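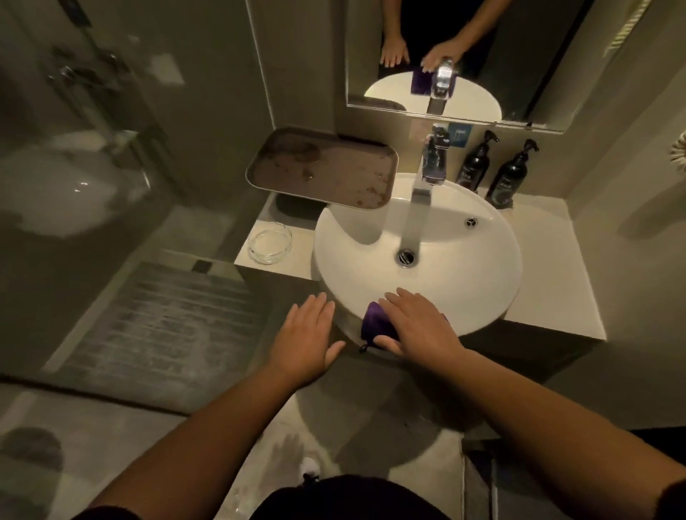

Hand demonstration at the basin, with the purple fabric on the front rim.

Setting Up a Turnum Bathroom Cell From Hand Demonstrations

The Turnum brochure says the arm learns a washbasin task "by watching." I've set up a few of these and I'd put it differently. The arm learns whatever was in the recordings, including your mistakes, and it will repeat them with great confidence. Most of the setup is getting decent recordings of a person's hands doing the job. The arm stays in its crate for that part.

These notes cover a single cell at a basin, handling one small piece of fabric: pick it up, fold or roll it, put it down on the rim or in a dish. I used the purple one because it stands out against white ceramic. If you have a white washcloth, good luck, and please write to me if it works.

What you need

The Turnum controller with current firmware
A head-worn Forkalov camera and a charged battery
The Madeck labeling software on a laptop
The actual bathroom the cell will go into, or one built the same way
The fabric item and a small dish to put it in

Skip the Turnum "starter scene pack." It contains recordings from very clean, very bright bathrooms that look like no room I have worked in. I tried it on one cell and the arm reached for the faucet.

Step 1. Leave the room alone

The manual tells you to clear all surfaces before recording. I don't. If the finished cell is going to work next to pump bottles and a brown tray with water marks on it, those things should be in the recordings. What you should do is decide where everything goes and keep it there for the first session. Move things later, on purpose, once you have a clean batch.

Look hard at two things: mirrors and shadows. A mirror over the basin gives you a second pair of arms and a second piece of fabric, and the tracker loves to lock onto them. A faucet under an overhead light can put a long straight shadow down the inside of the bowl. Turnum claims its tracker handles both. Mine handled the shadow.

In Madeck, draw an exclusion mask over the mirror glass. You will have to redraw it if the camera height changes, so have the same person do the whole session.

Step 2. Fit the camera

Tilt it down until the basin and the near edge of the counter are both in view while you stand normally. Don't trust the little level bubble on the Forkalov bracket. Stand, look at the drain, and check the preview. Seeing your own shoes at the bottom is fine. Missing your fingertips is not.

Dark sleeves and bare forearms track well for me. Patterned sleeves don't. Take off rings and watches.

Run the calibration with your hands over the basin and not at arm's length against a wall, whatever the quick-start card says. The card's method passes every time. I don't find that comforting.

Step 3. Record the first placement

Start with the dish. Put it near the front edge of the counter, away from the bowl. Steady the rim with your left hand and press the folded fabric in with your right, palm flat. Use the same grip on every run in this batch. Thick clear glass is a hard object for the depth estimate, and a hand on the rim gives the software something solid to hang the position on.

Set the clip length to 24 seconds. The default is 90, and the extra footage is you standing around. Record 10 clips, then stop and watch them before you do any more. Everybody wants to record the whole set in one go. I did that once with the mask switched off and threw away a morning.

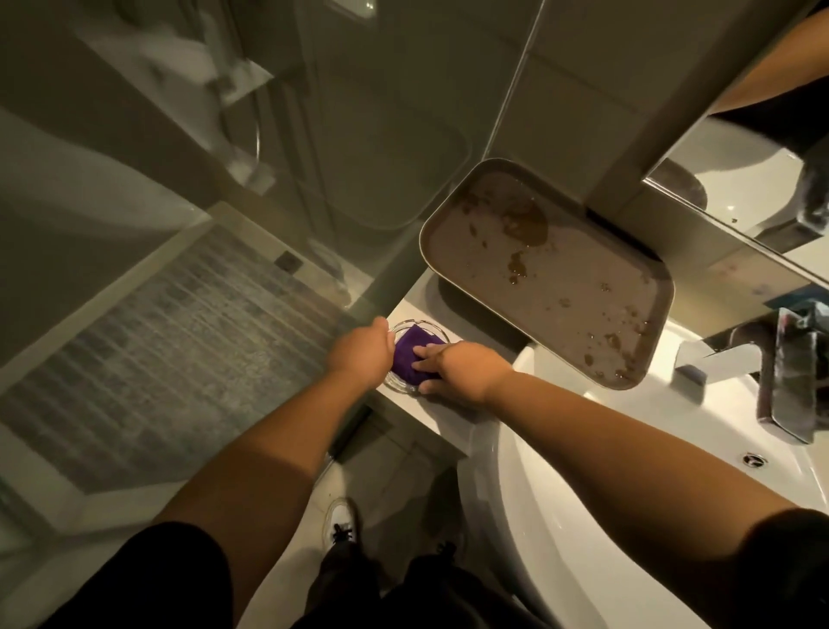
Step 4. Record the rim placements

Now the front rim of the basin, which is curved and glossy and a worse place to put fabric than it looks. Record a batch of flat placements first, right hand covering the fabric and the left hovering close by. Then record a batch with the fabric rolled and both hands on it, one at each end.

Keep the wrists low. If your hands cover the whole item, the labeler loses it, and Madeck fills the gap with a guess without telling you. There is a setting called "show inferred frames." Turn it on. I can't think why it ships turned off, except that the results look better that way.
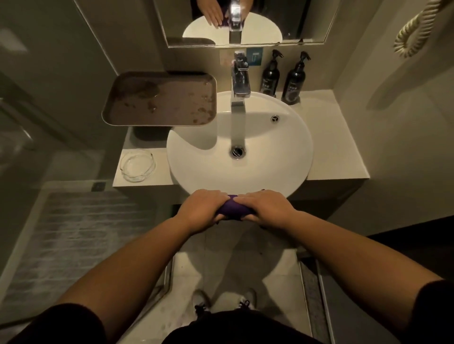
Label the rolled and flat batches as separate actions. Turnum's own guide lumps them together as "place on edge," and the arm I set up that way would squeeze a flat piece of fabric from both ends as if it were a roll. Mihret Kassa, who maintains the cells at the Hrubý guesthouse, splits hers further by which hand lets go first. I haven't seen that it makes a difference, but her cell drops less than mine did, so take that for what it's worth.

Step 5. Check before you train

Open the Madeck review panel and scrub through every clip by hand. Ignore the quality score. I have seen a high score on a clip where the tracker followed the reflected hand from start to finish.

Delete a clip if:

the tracked hand jumps toward the mirror
the fabric label lands on the faucet shadow
the dish position drifts while your hand is still
you hesitated and started over

That last one hurts, since hesitant clips often look fine. Delete them anyway. The arm will copy the pause.

Step 6. Mount and try the arm

Only now open the crate. Bolt the base per the manual – that chapter is good – and load the trained task at the lowest speed. Run it with no fabric first and keep your hand on the stop button.

Go through the dish placement before either of the rim ones. If the gripper comes down off to one side by the same distance each time, redo the camera-to-base offset on page 11. If the error wanders, the recordings are the problem and no amount of adjusting the offset will save you. Go back to Step 3.

Turnum support will suggest raising the confidence threshold. It makes the arm stop more often, and they count a stop as a safe outcome, so the report looks great. Check whether the fabric is in the dish.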